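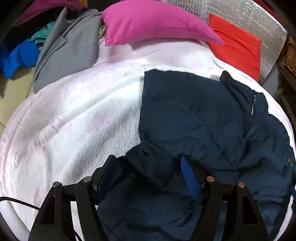 1/8
Carrasco College: update on student aid and housing for the fall term

The College will keep the Carrasco Completion Grant at its current level through the end of the academic year. Students who have already received an award notice do not need to reapply. The amounts shown on September statements are correct.

2/8
The grant pays up to $4,000 per student per year toward tuition and required fees. It does not cover parking, course materials or late charges. Students enrolled in fewer than 12 credit hours may still receive a reduced award and should check the figure on their account page.

3/8
The Board of Trustees has approved a 5 percent increase in residence hall rates, effective next fall. Rates for the current year will not change. Meal plans are priced separately and will come before the Board at its spring meeting.

4/8
"We know that families plan their budgets well ahead, and we want them to have these figures early," said President Seija Harju. "The College has held tuition level for this year and intends to bring a proposal for next year to the Board before winter break."
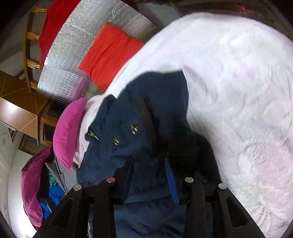 5/8
Changes to residence hall contracts

Students living in Trasum Hall and Histent Hall may now choose a contract for a single term. Previously, all contracts in these two buildings ran for the full academic year. The single-term option is open to transfer students, students graduating in December and students leaving for an approved internship or study abroad program.

Requests are made through the housing portal and must be submitted by 5 p.m. on the last day of the add/drop period. A request received after that time will be placed on a waiting list. Deposits already paid will be applied to the new contract.

6/8
The Rimemico Fund, which provides short-term emergency aid, has reopened for applications. Awards may be used for rent, utilities, medical bills, winter clothing and bedding, or travel home in a family emergency. Awards from the fund are not loans and do not have to be repaid. Students may receive one award per term.

Applicants should attach a bill, estimate or receipt where they have one. Those who do not should explain the expense in the space provided on the form.

7/8
Hajar Lahlou, Director of Student Financial Services, will hold an open question session in the Histent Hall lounge at 4 p.m. on the first day of advising week. Staff from the Housing Office will also attend. The session will be recorded and posted to the student portal for those who have class or work at that hour.

Questions about an individual account cannot be answered in the open session. Please bring these to the Student Financial Services counter or send a message through the portal from your College email address.

8/8
Office hours for Student Financial Services are extended until 8 p.m. during advising week. Regular hours resume the following week. Updates to housing rates, contract terms and aid deadlines will be posted on this account and on the College website.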